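Steaming buns in a small electric steamer

Updated 2026-02-13

Quick one. People keep asking how I do buns without the big bamboo stack. Small electric steamer, round steel basket, glass lid. Fine for four. More than that and they stick together, do a second batch.

What you need

Electric steamer with a perforated basket
Buns, shaped and proofed, or from the freezer
Parchment
A big plate
Tongs, or clean fingers if you're brave
Dish towel

Set up first

Put the steamer on a clear bit of table, not under a shelf or cabinet. Steam will wreck the finish – mine at the old place in Skernevstead peeled all along the bottom. Plate on one side, space for the lid on the other. Do it before you switch on, you don't want to be hunting for a plate with a hot lid in your hand. 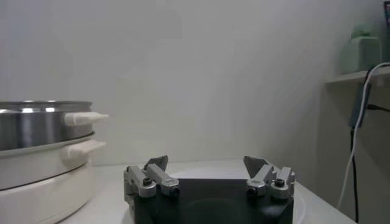

Water next. Fill to the line inside the base. No line on yours? Start with 400 ml and see how far that gets you. Cold tap water is fine. If your tap water is hard, wipe the base out with a splash of vinegar now and then or the heating plate goes chalky.

Cut parchment into small squares, one per bun, a bit wider than the bottom. Don't line the whole basket. Cover all the holes and the steam can't get up, you get gummy bottoms. Cabbage leaves work too. Konrad Rutkowska from the Bednarek bakery class just oils the metal, I tried it and lost half a bun to the basket.

Loading

Get the water steaming before the buns go in. Lid off, flat on the table, then set the buns down with a finger width between them and the same from the wall. They puff. A diamond works well for four, a triangle for three. Gathered side up.

Lid on. Fresh ones, 12 minutes for fist size. Frozen, 18, straight from the freezer, dont thaw. Don't peek for the first ten.
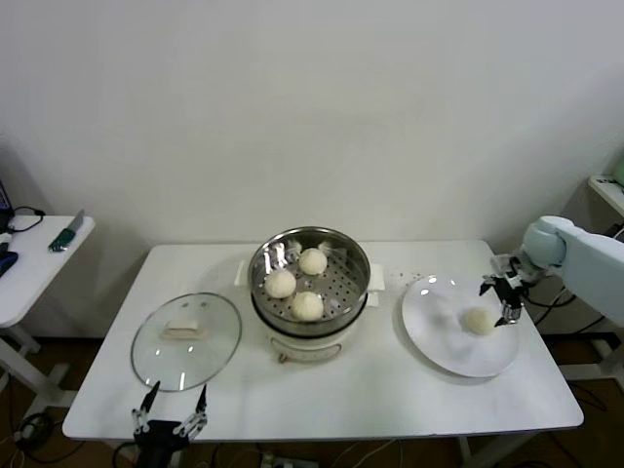
Can I steam different fillings together?
Go ahead if they're the same size, but mark them somehow before they go in. A dot of food coloring on top does it. Raw meat fillings need longer than bean paste or plain, so time the whole batch by the meat ones and cut one open to check.

Taking them out

Switch off and wait. Three or four minutes with the lid cracked open a little. Pull the lid straight off and the tops can wrinkle up, still taste fine but they look sad.

Tilt the lid away from you when you lift it so the water runs off the side and not onto the buns. Lay it flat. Then one bun at a time to the plate, front one first so you're not reaching over the others. Peel the paper while they're warm, it tears once they cool.
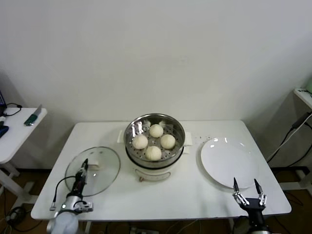
If the bottoms are soggy, too much water in the base or too much paper. If they're yellowish and dense, that's usually the dough – underproofed or old yeast. Steaming longer won't fix it.

Leftovers: cool all the way, bag them, freezer. Five minutes in the steamer to bring them back, from the fridge that is, frozen ones need more like ten.

Cleaning. Unplug, let it cool, tip out teh water, wash the basket and lid by hand. Never dunk the base. Dry the basket with the towel or you get water spots.

Dough recipe is on the other page.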